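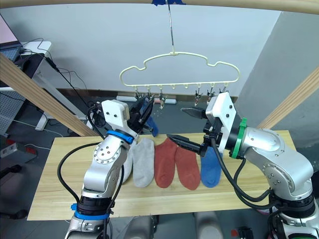 Sock duty, two arms, one hanger.

I hate hanging up socks. Shirts are fine, towels are fine, but socks are tiny and there are always a million of them and you stand there pinching clips like you're doing somebody's hair. So of course the robot chore I care about most is this one (forget the backflips!).

Quick recap if you're new: back in June I wrote a long grumpy post about the Bellov folding demo, and I got more mail about it than anything else on this blog. Half of you said home robots are two years off. The other half said I'd be dead first. Fun crowd!

My view has softened a bit. Folding a towel on a flat table is one thing, but a sock on a clip hanger is a nasty little job. You need one hand to hold the sock up by the cuff and the other to squeeze the clip open, and the clip swings away the second you touch it. Then the whole hanger tips because all the weight is on one side. I do this without thinking, usually with a podcast on, and I still drop one behind the washer most weeks.

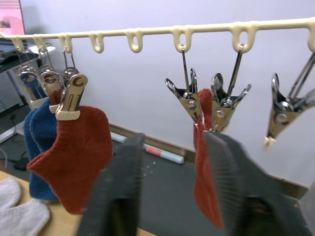 And clips aren't all the same, which drives me nuts even as a human. My old Grelari hanger has springs so stiff they hurt my thumb, and the cheap one I bought to replace it lets go if you look at it funny. A machine that learns one kind still has to cope with the other, plus whatever your aunt has in her laundry room.

So can they do chores yet? I'd say some chores, slowly, if you set everything out nicely first. I'd happily let one take all night over 26 socks while I sleep. What I won't do is lay them out in a row for it, because by then I could've hung half of them myself.

Next week: dishwashers, and why I've given up on the bottom rack.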